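Gikcombe Tenants — October meeting, laundry room, started 7:10 pm

Present: Oranuch Nakpan (chair), Duangkaew block reps, Plillis block rep, me taking notes. Nisach block sent regrets again.

**Last minutes.** Approved. One fix — the stairwell light is on floor 3, not floor 2.

**Swap shelf.** Getting messy. People leaving stuff with no name or unit number, then asking for it back. Agreed: everything gets a sticky note with unit and month. Anything without a note goes to the thrift store at month end. Plillis rep to print a sign, big letters this time.

**Cardboard.** Long one. Hauler skipped us twice, says boxes not flattened. Bin by the back gate full by noon most pickup days. Oranuch wants a flat fee of $51 for a second bin, split across all units. Printed boxes are fine to recycle, tape is fine in small amounts acording to the hauler's sheet. Greasy ones are not. 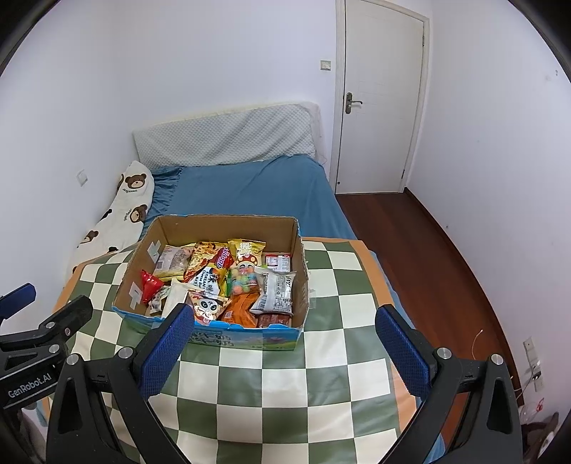
Oranuch Nakpan said she would rather pay for the bin than spend another month arguing with the hauler, and asked that it go to a vote tonight. Duangkaew reps worried about the cost going up next year. Fair point, no answer yet. Vote: passed, one against. Second bin goes next to the bike rack if the gate still opens all the way — needs measuring.

**Bike rack.** Quote came in at $175 for the repair. Too high for two bolts and a weld. Get another one before we decide.

**Quiet hours.** Complaint about drumming after 10. Reminder note under the doors first, no names on it.

**Other.** Dryer in Duangkaew eating quarters again. Out of order sign is up, repair compnay called, waiting on them.

Next meeting same room, bring own chair. Closed 8:25.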